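Vorisa review body seeks power to compel records in detention cases

The Vorisa Detention Review Panel has asked the regional assembly for statutory power to compel the production of records. In its interim report, the panel says 459 applications from former detainees remain open and that 300 of them cannot proceed on the material now held.

Under the current rules, public agencies are asked to supply documents within 60 days. There is no penalty for a late or partial return. The draft amendment attached to the report would allow the panel to issue a production notice, enforceable in the district court, and would extend the duty to private contractors that ran holding facilities. 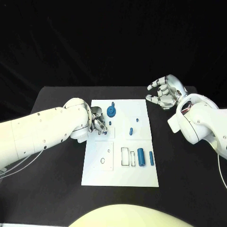
Disclosure has also been slowed by the condition of the older files. Custody logs, medical notes and transfer orders were stored separately by different agencies, and few carry a common reference number. Panel chair Hanne Kirkegaard told the assembly's justice group that a typical case reaches her staff as loose pieces, like the blue parts spread over a white board, and has to be assembled before any legal test can be applied. The panel has indexed 3,000 documents to date under its Histico records project. A further 2,000 are awaiting redaction.

The amendment would leave the standard of proof unchanged. Applicants would still have to show, on the balance of probabilities, that detention was unlawful at the time it was ordered. A separate clause would permit written statements from witnesses who have died or cannot travel, subject to notice to the other side. Statements given to the panel could not be used against the person who made them in a criminal trial. 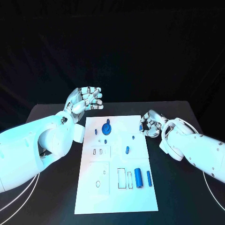 Bergþóra Briem questioned the clause on written statements, saying that former officers named in them would have no means of testing the evidence and that 14 days' notice was too short to find counsel. She asked for the period to be doubled and for legal aid to cover any reply.

The panel has accepted the first point in principle. The second would need approval from the finance department, which has not yet costed it. The justice group is due to take up the draft clause by clause in April. Applications already lodged will be handled under the existing rules until the amendment takes effect.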